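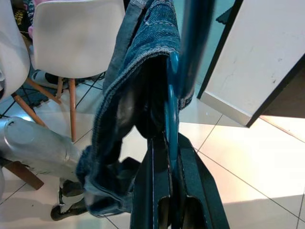

4. Teaching by hand: laundry and other soft things

Chapter 3 dealt with rigid objects, which stay the shape you left them. Cloth has no such manners. A pair of jeans picked up twice from the same spot will hang in two different ways, and the Korkotum arm has to learn to cope with both. It learns from you, so the quality of its folding will, in time, bear a strong resemblance to the quality of yours.

You will need the arm powered and homed (section 2.3), the Miltix hand controller paired, and a few garments you don't mind seeing dropped. Denim is a good first choice. It is thick enough to grip and heavy enough to hang straight-ish, and it forgives a lot. Leave silk until section 4.6, or until never.

4.1 Before you start

1. Clear a space beneath the arm as wide as the longest garment laid flat. Move shoes, bags, cables and anything with legs out of the way. Chairs may stay if the arm cannot reach them at full stretch. Check this with the arm, not by eye.

2. Wipe the lens of the wrist camera with a dry cloth. The learner sees only what this camera sees, fingerprints included.

3. Draw the curtains if sunlight falls on a shiny floor. Strong reflections move through the day, and the learner may decide that they are part of the job.

4. Set the grip force to 65 on the controller dial for denim and towelling.

CAUTION: Do not use grip settings above 97 on any fabric. The fingers will close perfectly well. The fabric may not come out of it so well, and neither will a thumb.

4.2 Guiding the arm by hand

Use this method for the first pick-up, where you want a feel for the weight.

1. Press and hold the green button on the forearm until the arm goes slack. Support it with your other hand. It is heavier than it looks, and the button does not warn you.

2. Lead the fingers to the garment and stop with the cloth between them. Aim for a thick part, such as a waistband or a doubled fold. A single layer tends to slide out at the top of the lift, which is the most discouraging moment available.

3. Tap the button once to close the grip.

4. Raise the arm slowly until the lowest hem is off the floor. Wait for the swinging to stop.

5. Tap twice to save the pose.

NOTE: Keep your hands on the forearm and out of the camera's view as far as you can. A learner trained on nothing but hands will expect a hand to turn up and help.

4.3 Driving the arm by remote

Use the controller for everything after the first pick-up. One full run, from reach to release, is called a take.

1. Stand where you can see both the garment and the emergency stop.

2. Squeeze the trigger halfway to wake the arm, then fully to start the take. The light on the controller turns red.

3. Move your hand as you would like the arm to move. Small movements are copied one to one. Large ones are slowed down, for which you will be grateful.

4. If the cloth twists while hanging, do not shake it. Lower it until part of it rests on the folding surface, let it settle, and carry on.

5. Open the grip only when the garment is supported.

6. Release the trigger to end the take, then press Keep or Bin.

Be strict with the Bin key, but not vain. A take in which you fumbled and then recovered is worth keeping, as it shows the arm a way out of trouble. A take in which you fumbled and swore should also be fine; there is no microphone.

7. Drop the garment in a fresh heap before the next take. Do not arrange it. People arrange it without noticing, always the same way, and then wonder why the arm is baffled by real laundry.

4.4 How many takes?

The jeans routine supplied with the Worirden software was built from 1,587 takes, most of them driven by Yi-chun Liu, who has asked us to mention that she now buys skirts. You are adding to that routine and need far fewer. Start with 9 good takes per garment, run the learner overnight, and see what you have in the morning.

If the arm reaches for the right place but misses by a finger's width, repeat the camera check in section 2.5. If it reaches confidently for the wrong place altogether, look through your takes for something that was in every one of them: a chair back, a lamp, your foot. Remove it, or move it between takes, and record again.

4.5 If the arm will not let go

Check that the take was ended and that the controller light is off. If the light is off and the grip is still closed, support the garment, press the emergency stop, and turn the small wheel at the base of the fingers anticlockwise by hand. Do not pull on the cloth. Yhon Espinoza on our support desk can tell you what a replacement finger costs, and does so without visible emotion.

Section revised 2023-05-31. For silk, lace and anything with sequins, continue to 4.6.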